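Practical Skills 2: Closing a Wound
Handout for week 6 – Hemi Stubbs

Read this before the session. It covers the simple interrupted stitch on a practice pad, and it spends more time than you might like on what the pad can and can't teach you.

Why I am wary of pads

The Mahuika pads we use are good of their kind. They take a needle, they hold a stitch, and they can be cut and used again. They are also very forgiving. A pad doesn't swell overnight. It doesn't bleed into your view or tear because the person it belongs to has been on steroids for years. Every August I meet students who have put in 2000 stitches at the kitchen table and believe they can suture. They can suture a pad.

I say this so that you treat the numbers in your logbook with some suspicion. Kirsty Gilchrist asks for 14 signed-off closures before the assessment. I would sooner see six that you can explain to me than 14 that happen to look tidy from the top.

The cut

Most practice cuts are short, straight and made in the middle of the pad, where everything is flat and the edges meet by themselves. Start there by all means. Then make one near the curve at the side and see how your spacing holds up. Real wounds are seldom kind enough to lie flat.

Look at the edges before you pick up a needle. Do they meet without being pulled? If they don't, a tighter stitch is not the answer, whatever the older manuals tell you. Tension on a skin edge cuts off its blood supply, and a pad will never show you that.

The needle

Hold a curved needle in the jaws of the holder, a half to two thirds of the way back from the point. Too near the thread end and it will bend or swivel. Go in at a right angle to the surface and let the curve do the work. The usual fault is to push the needle forward in a straight line, which drags a wide hole through the near edge and brings the point out too shallow on the far side.

Take the same depth and the same distance from the edge on both sides. If one side sits higher than the other when you close, one of your bites was deeper. Take it out and do it again. I don't accept "it will settle" as an answer on a lump of synthetic tissue.

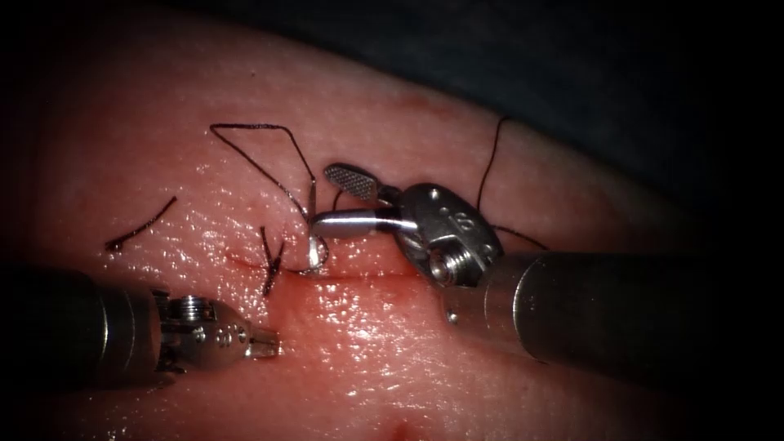

Thread is where most people lose their time. A long loop standing up off the surface is fine for as long as you know which end leads to the needle and which is the tail. Once you don't, stop. Pulling on the wrong end to find out is how a neat stitch becomes a snarl. Draw the thread through until a short tail is left, lay it down away from the wound, and only then start your first throw.

The knot

First throw double, second single in the opposite direction, third single back again. Lay each one flat. Bring the edges together until they touch and leave it there. Students nearly always go tighter, and I suspect the pad is to blame, because a strangled stitch on a pad looks rather smart. Set the knot to one side of the cut and not on top of it.

You will hear that speed comes with practice. Perhaps. What I have mostly seen come with practice is whatever was being practised, bad habits included. Marama Katene's group timed themselves last year, got a good deal faster, and their spacing was no better at the end of term than at the start. They were cheerful about it, I'll give them that.

To think about before the session

Cut one stitch out of a finished row and look at the track it leaves. Is it the same width top and bottom?

The Vestcombe score sheet gives marks for even spacing and none for depth. What might a student learn to do as a result? Kylie Kingi and I disagree on this – she thinks depth can be judged from how the edges sit, and I think that is true for her and not for most examiners.

Reading: chapter 13 of the course book, leaving out the section on glue, which we'll take separately.

Recent handouts
Instruments and how to hold them
Knots by hand: two-handed and one-handed
Local anaesthetic: doses and common mistakes
Notes on wound cleaning (Jarrah Ashby)
Mattress stitches: when, and when not
Assessment sheet, revised 3/25/22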